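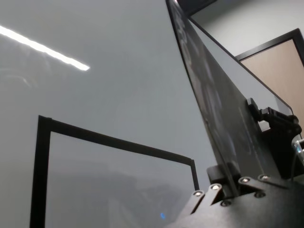
Allach, March – Short one this time, sorry. Room is usable again. Walls and ceiling are a plain light grey, door frame black as agreed with Sheena Gillies. Lighting invoice from Troster came in two weeks late but its paid now. Spent so far: almost 100 euros over on paint, rest on budget. Still open – door closer, second coat in the corridor, 14 chairs on order from Aebischer. Róisín Daly has the recipts and will send them seperately. Next payment needed before the chairs ship please.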